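4.2 Effect of membership rights on the asking price of building plots

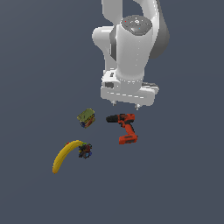

Figure 3. Simulated view of a white robotic arm over a plain grey surface.

The second group of variables concerns the rights that are sold together with a plot. In the Lavik district many owners can join the private club at Trancombe, but the conditions are not the same for all plots. For some of them the right passes automatically to the buyer, and for others the buyer must pay a separate entry fee. We coded these two cases separately, as Moura and Damasceno did in their earlier study of hill properties.

The sample contains 1580 listings which were open on Dec 31, 2023. Listings without a stated plot area were removed before this date was fixed. We also removed plots inside the Barros conservation zone when the text did not say whether a house may be built.

The results show that an automatic right raises the asking price per square metre by 8 per cent, when slope, road access and view are held constant. The optional right has a much weaker effect, which is not significant at the level of 5 per cent. This was a surprise for us. Agents whom we interviewed in February believed that both kinds were equally attractive to buyers.

One difficulty must be mentioned. The word "view" is used very freely in the listings of Grondelance, and we could visit only 100 plots to check it. In the visited group the coefficient for the automatic right stays almost the same, but the one for view becomes smaller. For this reason we report view only as a control variable, and its value should be read with care. The influence of distance to the ski lifts is treated in Section 4.3.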